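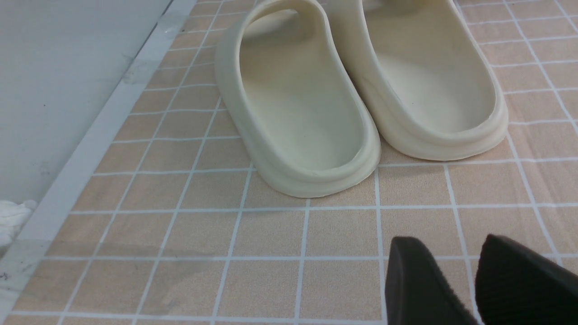

What does a speed limit apply to when a robot arm works near people?
In most codes of practice it applies to the fastest-moving point of the arm or its load, which is usually the tip of the gripper but can be the elbow.

Reduced-speed operation (household manipulation)

Reduced-speed operation is a mode in which a manipulator is held below a set speed while a person may be within reach. In household work it covers tidying, sorting and handling of soft goods such as footwear and linen.

Scope
The Murnulis code, drafted by Joanne Bellamy and Pornthip Thongsuk, treats the arm, gripper and held object as one body. A load that extends past the fingers is included in the speed calculation. Floor-level tasks are listed separately, as the arm may then be below an operator's line of sight.

Requirements
Grip force is set to the lowest value that holds the object. The stop control must be reachable without crossing the work area. After a protective stop, restart requires a deliberate action by the operator. The code calls for 6 trial cycles without a load and 21 with one whenever fingers or pads are replaced.

Records
Sites keep a log of stops, pad changes and software revisions. Entries are signed by 2 people at Drisuvside; the Coelho workshop accepts a single signature. Logs are reviewed each February.

See also
Protective stop
Gripper pad wear
Jestska test procedure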